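Retik Returns Line: Effect of a Robot Arm on Packing Station Work
Student project report, Erkdale
Author: Laine Laur

1. Background

Retik handles returned goods for small online shops. Items arrive mixed: pouches, small boxes, cups, chargers. Until last year each returned item was picked up, checked and placed in a basket by hand. In December the company added a robot arm to the sorting step at one of its stations. The project looked at what the operators on that station did before and after the change. The technical performance of the arm was covered only as far as it affected them.

2. Method

The station was observed over two shifts, one with the arm running and one with it switched off. In total 1176 item placements were logged by type. Operators were interviewed at the end of each shift. The questions covered pace, posture, breaks and who decides what when an item is rejected. Lūse, the station software, supplied the stop log. Times from the stop log were checked against handwritten notes, and the two matched except for one stretch on Friday morning when the clock on the station had not been reset.

3. Results

3.1 Tasks. With the arm running, it made 89 percent of the placements. The operator made the rest. These were mostly soft items, which fold under the fingers, and items with loose straps or tags.

3.2 Pace. The manual shift had an uneven pace set by the operator. The arm shift had an even pace set by the infeed. Operators reported less lifting and more standing still. Two of them described the waiting as more tiring than the picking.

3.3 Stops. Most stops were short and were cleared by moving the item a few centimeters. The operator has to acknowledge each stop on the screen, which is mounted behind the station — a turn of the body every time. This was the most common complaint.

3.4 Skills. Operators now adjust grip force and change finger pads. Neither task appears in the job description used by Retik. Training was one session, given by the supplier, Wostier, before the arm went into daily use. People who joined the station later learned from whoever was on shift.

4. Discussion

The station is rated for 4000 items a week, and that number did not change when the arm was installed. What changed is the share of the day spent on exceptions. An operator who handles only difficult items gets no easy ones in between, and the interviews suggest this matters more than the total count. Rotation between the arm station and a manual station was tried informally by one team and was well liked. It was not measured.

The sample is small and covers a single site. Both shifts were day shifts.

5. Recommendations

Move the acknowledge button to the front edge of the table. Add pad changes and grip settings to the job description and to the pay grade review. Repeat the training session for new staff. Measure rotation over a longer period, including the night shift.

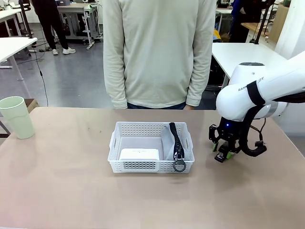
Who should decide whether an item the arm has rejected gets a second try?

The operator at the station. The software can suggest a retry, but the operator handles the item next and knows if it is likely to fail again.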